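Povanon: simulated room data for a two-armed home build

Hello! Povanon is the rendered half of a robot project I've been putting together in my share of the Dorell workshop, bench by the back door, evenings mostly. The real arms are still in bits (one elbow is waiting on a bearing), so I've been getting on with the software side in simulation and thought I might as well put the frames up for anyone else building something similar.

What you get

2,336 rendered frames, split into 2,000 for training and the rest left over for checking. They come from 4 runs of the same room, with the wall textures and pictures left deliberately loud, as my first tracker kept getting lost on plain walls. Views come from more than one camera. Everything is in one folder per run, and the joint readings sit next to the frames in a plain text file. I called the loader Mestoteo, don't ask, it was late and the name was free.

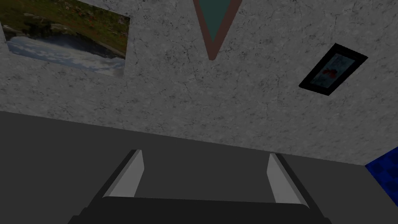 Same room in both, speckled grey wall and all.

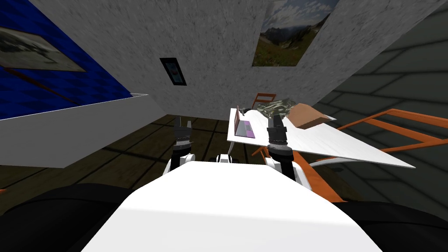
Can I use this to train something for a real arm?

You can, but expect to mix in some real footage of your own before it behaves. I've only tried it on rendered frames so far, and my guess is that lighting will be the thing that trips it up.

Getting it going

Unpack the archive, point Mestoteo at the top folder and run the check script first. It moans loudly if a file is missing, and that's saved me more than once! On my old desktop the check takes as long as making a cup of tea.

Known niggles

Run 3 has 503 frames and the last few have joint readings that lag behind the picture. I'll fix that when I re-export in November. The colours also come out a bit dull in some viewers. The older Majali export is still in the archive folder, please don't mix the two, the joint order is different.

Use it for whatever you like, and send me a note if you find a broken file.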